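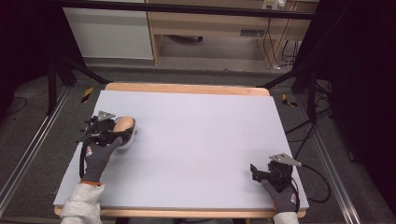
Je suis allé à la journée portes ouvertes de Primport avec une opinion déjà faite, et je préfère l'avouer tout de suite. Je pensais que l'automatisation se discute entre ceux qui vendent les machines et ceux qui perdent leur poste, et que le visiteur ordinaire n'a rien à apprendre en regardant. Or, ce que j'ai vu le plus longtemps n'était pas une machine qui travaille seule. C'était une personne en gants gris foncé, avec une pince noire dans chaque main, devant une planche très pâle posée sur une table en bois. La pince gauche tenait un objet arrondi, de couleur pêche, bordé de blanc ; la pince droite était ouverte et ne tenait rien. Je suis resté devant cette table beaucoup plus de temps que devant les affiches.

Pour ceux qui n'y étaient pas : Primport occupe un ancien dépôt à la sortie de Grellow, à côté de la ligne du tramway. L'entreprise prépare des robots de manipulation pour des ateliers, et son projet principal s'appelle Nistesari. Le principe, tel qu'on nous l'a expliqué, est assez simple à dire. On fait faire les gestes par des humains qui tiennent les mêmes pinces que le robot, on enregistre ces gestes, et le robot apprend à partir d'eux. Il faut en moyenne 400 répétitions d'un geste avant le premier essai sur la machine. J'ai noté ce chiffre dans mon carnet et je l'ai souligné deux fois.

Mon désaccord avec cette visite commence par le vocabulaire. Pendant la présentation, on nous a parlé d'un robot qui « comprend » et qui « devient autonome ». On a utilisé très rarement le mot « travail » pour la personne qui tient les pinces. On disait « démonstrateur », et même, sur une diapositive, « source ». Je ne suis pas né dans cette langue et je fais peut-être trop attention aux mots, comme tous ceux qui ont dû les apprendre un par un. Mais une source, pour moi, c'est de l'eau qui sort de la terre sans demander un salaire.

Tenir un objet avec une pince quand on a l'habitude des doigts est pourtant un métier, ou va le devenir. Les visiteurs pouvaient essayer dans la salle voisine, et j'ai essayé. Il fallait prendre une petite éponge et la poser dans une boîte. Je l'ai laissée tomber, je l'ai reprise de travers, puis j'ai serré trop fort. Après 12 essais, j'avais mal au poignet et j'étais un peu moins sûr de mes idées générales sur le progrès. Une dame qui attendait derrière moi a réussi au deuxième essai, elle était couturière de profession. J'aurais voulu que la présentation commence avec elle.

On me répondra que ces gestes sont une étape provisoire, et qu'un jour les robots n'auront plus besoin de personne pour apprendre. C'est possible. Un panneau à l'entrée promettait même un atelier entièrement automatique pour 2064, date assez lointaine pour que personne dans le public ne puisse réclamer. En attendant, il faut des gens, et il me semble normal de demander combien d'heures ils font, s'ils peuvent refuser un enregistrement et si leur nom est écrit quelque part. J'ai posé la troisième question. On m'a dit que les données sont anonymes pour protéger les personnes, et je crois que cette réponse était sincère. Elle est aussi très commode.

Je ne voudrais pas être injuste. L'accueil était bon, les ingénieurs répondaient avec patience, y compris aux enfants, et la salle n'avait rien d'un décor de cinéma. Il y avait de la moquette grise, des rideaux noirs, des câbles sur le sol. J'ai eu davantage confiance en voyant cela. Le film projeté à l'entrée, avec sa musique et ses bras qui tournent dans une lumière bleue, m'avait fait l'effet contraire.

La fondation Ásgeirsdóttir, qui finance une partie de Nistesari, demande que le public soit invité chaque année. C'est une bonne règle, et je propose de l'utiliser mieux. L'an prochain, que Primport donne la parole à ceux qui portent les gants, pendant au moins la moitié de la présentation. Qu'ils disent quels gestes sont difficiles, lesquels sont ennuyeux, ce qu'ils pensent du robot quand il les imite. Nous étions environ 19 dans mon groupe, et presque toutes les questions, pendant le café, portaient sur eux.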